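Infrasound monitoring of explosions is the detection and location of blasts by the very low-frequency sound they send through the air. It is used for accidents at munitions depots, rocket engine failures, quarry blasts, large meteors and nuclear tests set off above ground. Infrasound lies below 20 hertz, the usual lower limit of human hearing.

A large blast pushes air outward faster than the air can flow out of the way. Close to the source this makes a shock wave. Farther out the shock weakens into an ordinary sound wave, and the higher frequencies are absorbed first. The low frequencies lose little energy and can be recorded 1000 kilometers away or more.
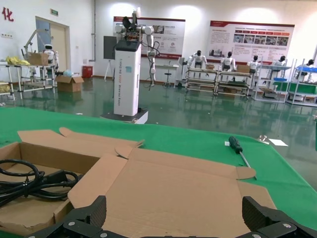 Photo: Ivone Lopes

Stations

A station is an array of several sensors spread over open ground, often in woodland, where trees slow the wind. Each sensor is a microbarometer, which measures very small changes in air pressure. Wind is the main source of noise. To reduce it, each sensor is joined to a set of pipes with many small inlets, so that random gusts partly cancel while the long sound wave passes through whole.

The wave reaches each sensor at a slightly different time. From these delays an analyst works out the direction of arrival and the apparent speed across the array. One array gives a bearing. Two or more give a crossing point, with an error that grows with distance and with poor knowledge of the winds aloft.

The Pevow array, described by Jucélia Figueiredo, has six sensors and recorded a depot explosion at a range of 905 kilometers. Five of the six channels were clear enough to use. The sixth was lost to wind noise.

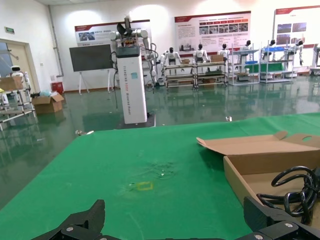 Can infrasound alone show that an explosion was nuclear?
It can give the time, the place and an estimate of the size, but radioactive particles or gases must be collected to confirm the type of blast.

Use with seismic records

Seismic stations record the part of the energy that enters the ground. A blast in the air or on a floating platform may leave a weak seismic signal and a strong infrasound one. A deep underground blast does the reverse. When two events occur close together in time, the records are compared to see whether the second is a separate blast or an echo of the first – sound bent back from different heights in the atmosphere can arrive as several pulses minutes apart. 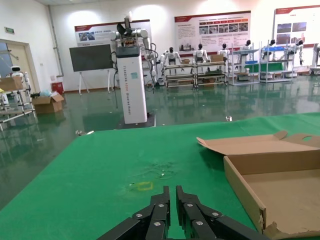

The difference in arrival time between such pulses depends on wind and temperature in the stratosphere, at heights near 50 kilometers. These winds change direction with the season, and a station that hears a test site well in August may miss it in winter.

Comments

Estatier: What is the pipe system made of? The article skips that.

Barska: Depends on the site. Steel and plastic are both used. Leaks at the joints matter more than the material.

I. Lopes, 7/15/23: The section on echoes could mention the shadow zone, where little sound reaches the ground.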